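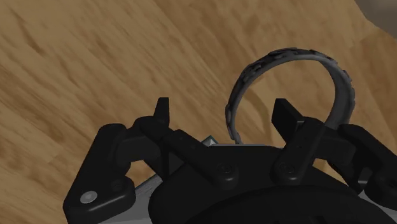
Print this page | E-mail this page

Research Technician, Manipulation Benchmarks (fixed term)

Employer: Cidudik
Site: Halton
Reference: 3782
Reports to: Laiba Bajwa, Evaluation Lead
Posted: 17 Apr 2022

Shares: 38 | Comments: 2

The post

Cidudik tests whether machines can do ordinary household and shop-floor chores to a standard that a paying customer would accept. We do not build or sell robots. Clients send us a control policy, we run it against a fixed set of tasks in simulation and on hardware, and we report the results, including the bad ones.

We wish to appoint a technician to run the simulated half of the programme and to keep it in agreement with the physical half. The post is full time and runs to the end of October, with a possible extension if the second round of testing is funded.

Background

The task set, called Gotilent, covers clearing a table, sorting mixed small goods into bins, loading a dish rack, folding towels and restocking a shelf. Each task is split into stages and each stage is scored separately. A policy that grasps an item but puts it down in the wrong place gets credit for the grasp only.

Our position on the general question is that single-item picking from a flat surface is close to usable when the item is rigid and has been seen in training. Items lying against one another, thin items, rings and handles, and anything that folds are a good deal worse. Full chores, in which one mistake spoils the later stages, are not yet fit for unattended use in any policy we have tested. Applicants need not share this view but should be able to argue with it from data.

The last round comprised 1408 scored episodes. Much of the disagreement between scorers came from wrist views in which the fingers hid the object at the moment of contact. Part of this job is to tighten the scoring rules for those cases.

Duties

- Set up, run and log simulated episodes to the written protocol.
- Build and correct object models, including mass, friction and collision shape.
- Score episodes by stage from recorded views and the contact log, and note where the two disagree.
- Repeat selected episodes on the bench at Halton and record any difference in outcome.
- Label failures by cause (perception, approach, grasp, transport, release) using the existing scheme, and propose changes to the scheme in writing.
- Prepare result tables for client reports. Technicians do not write the commentary.
- Reset the bench between trials. This is repetitive work and takes up a fair part of the week during hardware testing.

Essential

- A degree or HNC in engineering, computing or physics, or equivalent work experience.
- Working knowledge of Python and of version control.
- Practical use of at least one rigid-body physics simulator.
- Understanding of coordinate frames, joint limits and simple gripper geometry.
- Clear written English. Failure notes are read by people who did not see the trial.

Desirable

- Experience of two-finger linkage grippers, in simulation or on the bench.
- Experience of inspection, quality control or test work in any industry.
- Time spent in a warehouse, kitchen, laundry or shop. Several of our task definitions were rewritten after comment from staff who had done the job by hand.

Terms

Based at Halton, with occasional days at the Sheehan building for hardware testing. Simulation work may be done from home by agreement after the first month. Salary is on the technical scale and depends on experience. Bench work involves standing and light lifting; adjustments can be made and should be raised at any stage.

How to apply

Send a CV and a covering letter of no more than two pages, quoting reference 3782. Attach one short piece of technical writing, such as a test report, a fault note or a lab write-up. It need not concern robots.

Shortlisted applicants will be given a set of recorded episodes and the scoring sheet, and asked to score them before interview. The interview will be with Laiba Bajwa and one of the current technicians, and will deal mainly with the reasons for the scores given. Applications sent by agencies will not be read.

Print this page | E-mail this page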